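Household and Laundry › Towels gone stiff, is there any way back?

Started by marrowfat, 30 June 2024
Replies: 10 | Views: 372

marrowfat wrote:
Hello all, I've been reading this board for ages and have finally made an account, so please be gentle with me. We moved to Nevon in the spring and ever since then every towel in the house has turned into cardboard. I'm not exaggerating much, you could stand the bath sheets up in a corner. They were lovely and soft at the old place, same machine, same powder, same everything, so I can only think it's the water. The kettle furs up in no time as well.

I've tried more softener, which seemed to help for one wash and then made things worse, and my sister says I should boil them, which I remember our mum doing in a great big pan with the windows running. Is there any way of getting them back or do I cut them up for the dog and start again? There are a lot of them and I'm fond of the blue ones.

tansy_and_rue wrote:
Welcome marrowfat! Don't cut up the blue ones yet. It does sound like hard water, and the softener will be making it worse, I'm afraid. It coats the loops, so the towel feels slippery and nice at first and then stops drinking anything up. I gave it up years ago and have never missed it.

Try a hot wash with no powder at all, just a mug of white vinegar in the drum, and then a second wash with half your usual powder. You may see suds in the first one even though you haven't put any soap in. That's all the old stuff coming out, and rather satisfying to watch if you've got a cup of tea and nowhere to be.

oldgreywhistle wrote:
I'd go easy on the vinegar. I repaired washing machines for 33 years and I've changed more perished door seals than I could tell you, and a fair few of those were in houses where there was a big bottle of vinegar under the sink. Now and again, fine. Every week, no. Washing soda is what you want in hard water, and it's cheap too.

tansy_and_rue wrote:
I've used it every month in the same machine since my youngest started school and the seal is perfect, so we shall have to differ on that one, whistle! But I agree about the soda for everyday washing. Just not the two together in the same wash, as they cancel each other out and you've wasted both.

oldgreywhistle wrote:
Every month I can live with. It's the every-wash people I'm grumbling at.

pegbag wrote:
Can I put in a word for how they're dried? I'm in Onden, which has water like liquid chalk, and mine come out perfectly decent. I give each towel a really good hard shake before it goes on the line — six or seven proper cracks, so the neighbours look up — and then another when it comes in. It lifts the loops up. If you peg them out flat and soggy on a still day with the sun beating down, they'll set like a board whatever you've washed them in. A breezy grey day is far better.

And how full are you packing the drum? I used to ram mine in until the door would barely shut, and the rinse water simply can't get through.

marrowfat wrote:
Oh dear, pegbag, guilty as charged. I do fill it right up, because there are five of us and it feels wasteful otherwise. And I don't shake them at all, I just sling them over the airer in the back bedroom. I shall reform. What about the spin, does that matter? Mine goes up to 1,000 and I've always had it on the highest.

oldgreywhistle wrote:
Leave it on 1,000, that's not a fierce spin by today's standards. Two-thirds full at the most, and an extra rinse if your machine has the button. And clean the powder drawer while you're at it! Take it right out and look up inside the hole with a torch. You may wish you hadn't.

quillwort wrote:
I'm going to be the awkward one and say that half of this is the towels themselves. We had a big set of Vallejo ones from the shop in Pristwood, thick as a hearthrug, and they were dreadful within a year, whereas some thin old things I had from my aunt are still going and dry you twice as well. I don't think thick means good. It mostly means they take two days to dry and smell a bit in between.

pegbag wrote:
Hmm, I don't agree with that, quillwort. I've got the Vallejo bath sheets and they've been a joy, but I do tumble them for ten minutes at the end, and perhaps that's the difference. The smell is down to how you dry them, surely?

quillwort wrote:
Could be! I've no tumble dryer and no room for one, so mine have to take their chances. What I have come round to, rather late in life, is microfibre. Not for baths, I can't bear it on wet skin, it catches on every rough bit of your hands. But for hair, dishes, the car and general mopping up it's marvellous, and it doesn't seem to mind our water one bit. You do have to keep it well away from softener and wash it apart from the cotton, or it picks up every scrap of fluff in the house. Low heat as well, or just hang it up. I fold mine in thirds and they live in the drawer under the kettle, where my husband has never yet managed to find one.

It's the mint green sort I mean, couple of pics:
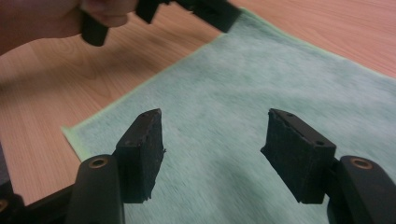
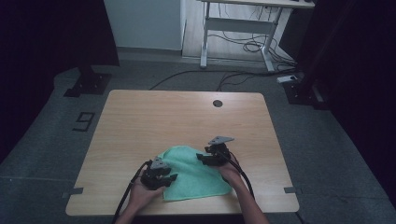
Mint green one on the table, the second pic shows the fuzzy loops better.

marrowfat wrote:
Thank you, quillwort, that's a pretty colour and I might well get some for the kitchen. Reporting back on the rest: I've done 2 of the blue ones with tansy's vinegar wash and there WERE suds, masses of them, I called the children in to look. They've had their extra rinse and a good shake out of the back door and they're on the line now, with a bit of a breeze getting up. I have also looked in the powder drawer. Whistle, you might have warned me more strongly. It's soaking in the sink and I'm going to go at it with an old toothbrush after tea.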